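Notebook, Sunday, July
Manipulation club, simulation side

Started late today because the big desktop wanted updates and then wanted them again. Bronisława Czarnecka got in before me and had already pulled last week's changes, so at least one machine was ready (mine was not, of course). Teodor joined by call from home with his laptop fan screaming the whole time.

Where we left off: the club has to submit a tabletop clearing run for the Gudden round, all in sim, no hardware. The arm starts from home, picks the named objects one at a time and moves them off the mat. We've been calling our planner Punus since the spring and I guess the name is stuck now. The scene loader is still Utia, which Bronisława wrote and only Bronisława fully understands - I keep asking her to comment it and she keeps saying yes.

First thing was the seed problem. Every time we reset, the objects came back in a slightly different layout even with the seed fixed. We lost two whole sessions to this. Teodor found it in the end! We were seeding the object poses and then calling the physics settle step, which used its own random state. So the poses were right and then everything got a tiny shove. He moved the seed call down one level and now reset gives the same layout every time. I ran it over and over just because it felt good.

Seed 151 is our test case from now on. Please don't change it without writing it in here. 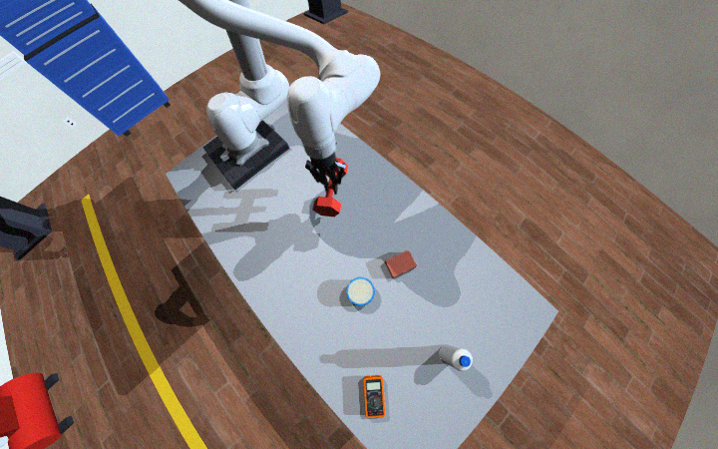

The red tool is the one I'm most worried about. With the handle tilted up like that, Punus wants to come straight down on it, and the grasp it picks depends a lot on how high up the handle it closes. Too high and the head swings when we lift, and then the wrist has to fight it. I'd like to try a lower grasp with a bit of tilt. Bronisława thinks we should leave the grasp alone and just lift slower. We argued about it for longer than it deserved and agreed to try hers first, it's a one-line change.

The multimeter is also going to be annoying. It's lying flat and there's not much to grab, so the fingers need to go nearly down to the mat. I set the safety height to 4 mm and Punus refused to plan at all. Dropped it to 2 mm and got a plan, but I don't love it. Teodor says to ask the Nigam people what clearance they used (they did the same round before us). He'll write to them.

The bottle we haven't touched. It's on its side and I assume it will want to roll, so friction values first, then the grasp.

Other stuff, so it's written down somewhere:

Shadows stay on for the camera tests. I know it's slower. The detector was trained with them off and we need to find out how bad that is before the deadline, not after.

Log folder was full again. I deleted everything older than run 14. If you needed something from before that, sorry, check Teodor's laptop.

Somebody renamed gripper_close to grip_close in one file only. Fixed, but please search the whole repo next time.

Next session: slow lift on the red tool with seed 151, then the lower grasp if that doesn't help. Bronisława has the loader, I have the grasp settings, Teodor has the detector and the email. Bring your own charger, the spare one has gone home with someone.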